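Wooden tabletop

A wooden tabletop is the flat upper surface of a table, desk or bench made from wood or faced with it. It is among the most common work surfaces in homes, schools and workshops, and it attracts a large number of claims about durability, warmth and "character," few of which have been tested with much care.

Construction

Tops fall into two broad groups. Solid tops are made of boards glued edge to edge. Veneered tops have a thin sheet of wood over a core of cheaper material. Sellers often present solid wood as the better choice in every case, but the evidence is mixed. Solid boards swell and shrink across the grain with changes in humidity, and a wide top that is screwed down too firmly may cup or split. A veneered top moves less. It also leaves very little to sand away once it is damaged.

Brown finishes are popular and the word "walnut" is used loosely in the trade. It can refer to the tree, to a stain, or to a pattern printed on paper. Color alone is a poor guide to what a top is made of, and a photograph is hardly better. End grain, where it can be seen, tells a buyer more.

Use as a work surface

Small objects are commonly handled directly on the wood, with one hand steadying the piece and the other free to reach in. A matte or lightly finished top is said to grip better than a glossy one. The difference is probably small for anything with a flat base, and dust or spilled oil likely matters more than the finish does.

A medium-brown surface is sometimes recommended for this kind of work on the grounds that both white and black parts show up against it. The advice is reasonable as far as it goes. Strong grain can still hide screws and other small items, and many people end up using a tray or a cloth anyway.
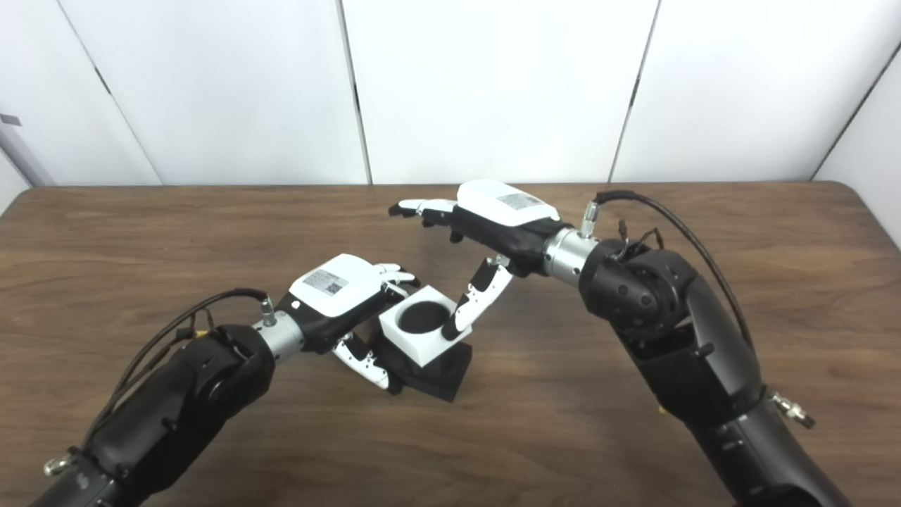
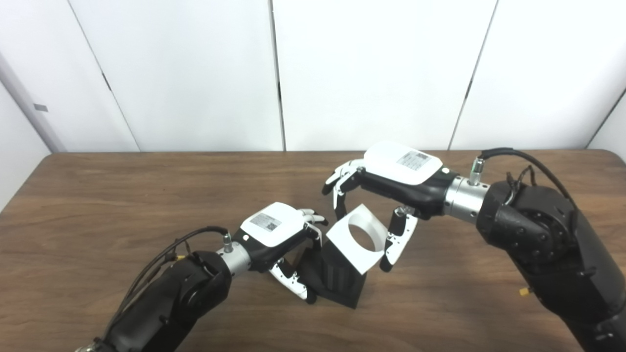
A small object with a black base, held on a brown wooden tabletop.

Durability claims

The furniture maker Clernero advertised its Cosudier top as having survived 2085 wipe-downs without loss of finish. The company did not say what cleaner was used, how hard the cloth was pressed or how loss was judged. A later brochure gave the figure as 2000 - no explanation was offered for the change.

A survey by the retailer Sastumeck drew on replies from 208 owners and reported high satisfaction after 10 years. Owners who had thrown their tables out were not contacted, and this limits what the result can show.

Care

Most guides agree on wiping up spills quickly and keeping hot pans off the surface. Beyond that they differ. Oil finishes are easy to touch up but need repeating. Hard varnish needs less attention, though a deep scratch is difficult to repair in one spot. The "Pattinasarany method," which calls for rubbing the top with wax each June, has a loyal following. There is no clear reason to prefer that month to any other.

See also

Veneer
Wood finishing
Workbench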